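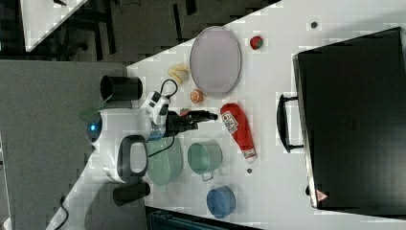 Setting up the kitchen table cell again

6 min read

Sat 31 October

The arm went back on its table this week after its long service. I had it down to bare joints in August, and since then it has been sitting under a sheet while I waited on a gripper cable from Schwaiger. The cable came, so I spent two evenings putting the cell back the way it was. These are my notes, mostly for me, because the last time I did this I wrote nothing down and paid for it.

For anyone new, I call this cell Callberg. It's one arm at a white table, with play food and dishes for it to move from one spot to another. The controller software is Steria, which I run on an old desktop under the bench.

Bolts and base

I cleaned the mounting face with alcohol and a plastic scraper. There was a ridge of old thread locker on one side that I had missed before, and I think it explains the slight lean I was chasing all summer. Bolts go in finger tight, then a cross pattern in two passes. I marked each head with a paint pen after the second pass. If a mark moves, I'll know.

I then ran the arm through its slow warmup for 20 minutes and checked the marks again. No change.

Cables

This is the part I always rush. The gripper cable needs a loop at the wrist big enough that the last joint can turn all the way without pulling, and small enough that it doesn't catch on things. My first try was too tight. At full rotation the connector was taking the load, which is how I killed the last one. I let out about two inches and tried again at ten percent speed, watching only the connector.

Further down I leave the cables slack and use soft ties. Hard zip ties cut into the jacket after a few months. I also wrote the install date on a piece of tape near the plug.

Camera check and table layout

With the arm moving, I put the props out. I don't measure where they go. The point of the layout is to have some flat things, some hollow things and some soft things, so a bad grip setting shows up early. The plush ketchup bottle went lengthwise in the green colander, which makes a good test of how far the fingers can close on something soft with a rim on both sides. The cups stay on the table near it, handles wherever they land.

At normal speed the arm blurs in a single still from above, so I stopped trying to judge finger position from moving shots. Now I pause at each waypoint and save one there.

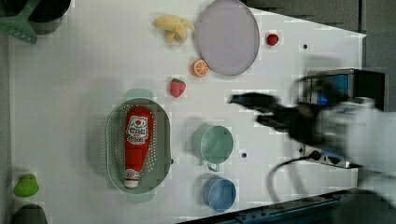

Calibration

Steria wants the tool offset before anything else. I use a pointed rod in the gripper and touch the same spot from four directions. The old offset was still in the file and it was wrong, as expected after taking the wrist apart. The new one settled on the second run.

After that I did the long repeat test, 3000 moves between two points over one night. It stopped at 2364 with a communication fault. I found a network plug that wasn't clicked in all the way at the desktop end, which was annoying but cheap. The second run finished, and the log showed 233 small corrections, all in the same joint. That joint had new grease, so I'm going to leave it alone for a week and run the test again before I touch anything.

Clearances

The toaster oven is the biggest thing the arm can hit. It stands on the right with its door toward the arm, and the handle sticks out farther than you think when you're teaching positions from the other side of the table. I set a keep-out box in software that covers the oven plus a hand's width in front of the door. I also left the stretch of table between the arm and the oven clear, so there's room to park there when I want to get at the wrist.

One thing to remember: the keep-out box follows the tool offset. If the offset changes, check the box. I tested it by jogging toward the door at the lowest speed with my thumb on the stop button.

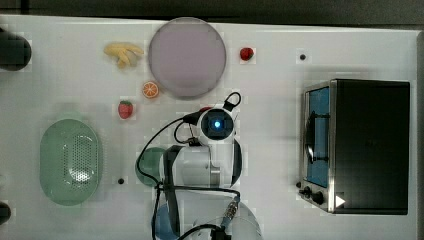
Still to do

- Repeat test next week, same two points
- Order a spare gripper cable from Schwaiger
- Replace the soft ties near the base
- Back up the Steria config to the Clurgate drive, and label it this time

3 comments

benchrat_44
What thread locker are you using on the base bolts? I went to the medium stuff and it comes apart fine with hand tools.

oldservo
Corrections all in one joint after a regrease is pretty normal in my experience. Mine calmed down after a few days of regular use. I'd only worry if the number goes up.

plumbline
Good tip on the keep-out box. I changed a tool last year and didn't check mine – it cost me a set of fingers.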